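家の掃除、もう機械に任せられる? ミントグリーンのほうきセットと卓上ロボット「Tina」を9日使ってみた

星は2つです。先に言っちゃいます。

うちに来たのはBamidarの家事アームTina。テーブルの上を片づけて、ゴミまで掃いてくれるという触れ込みで、9月に入ってすぐ届きました。床のお掃除ロボットはもう何年も使っていて大満足なので、その勢いで「机の上もいけるでしょ!」と思っちゃったんですよね。

設定は31分。アプリの日本語がちょっと怪しいけど(「塵を招待してください」って何?)、まあ迷うほどではなかったです。箱を持ち上げて横に置く、これは上手。取っ手のある紙箱なんて、私より丁寧に扱ってくれて感動しました。

で、問題の掃き掃除。丸めたティッシュをほうきでちりとりに入れるだけ、人間なら2秒の仕事です。

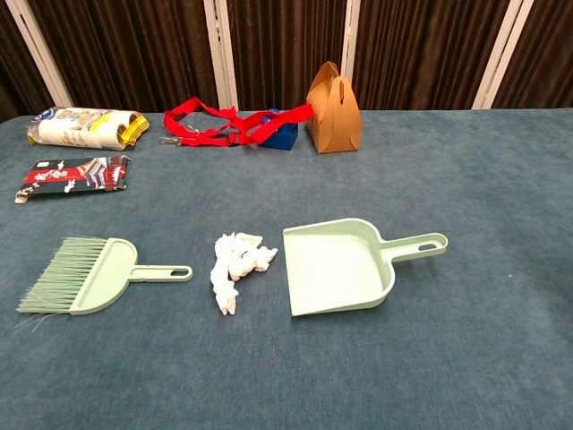

今回のお題。ほうきとちりとりの間のティッシュを掃き入れられたら合格

15回やらせて、入ったのは9回。数字だけ見ると悪くなさそうでしょ? でも失敗の仕方がすごいんです。ティッシュの上をほうきが素通りしたり、ちりとりごと向こうへ押していったり。布張りの台だとティッシュが引っかかって転がらないので、力加減がよけい難しいみたい。ちりとりを片手で押さえながら反対の手で掃くって、私たちけっこう高度なことをしてたんだなあと。

赤いナイロンストラップもだめでした。くるっと輪になったひもをつかむと、隣のものまで一緒に釣り上げちゃう。ひも類は先にどけておくのが無難です。

同じ機種を持っている友人のIara Olivaresさんに聞いたら、つるつるの机ならもっと入るよとのこと。彼女は作業場でネジの仕分けに使っていて、そっちは文句なしだそうです。形の決まったものを決まった場所へ、なら今でも十分戦力なんでしょうね。やわらかいもの、形の変わるものはまだまだ。

ちなみにほうきセットのほうは気に入りました(笑)。淡いミント色がかわいいし、柄に穴があるから掛けておけるし。毛先がちょっとばらけてるのはご愛嬌。こっちは星4つあげたい!

Tinaは日曜の夜に返送の手続きをしました。次の型でひもとティッシュが扱えるようになったら、また買っちゃうかも。布のテーブルで使うつもりの人は、今は待ちで。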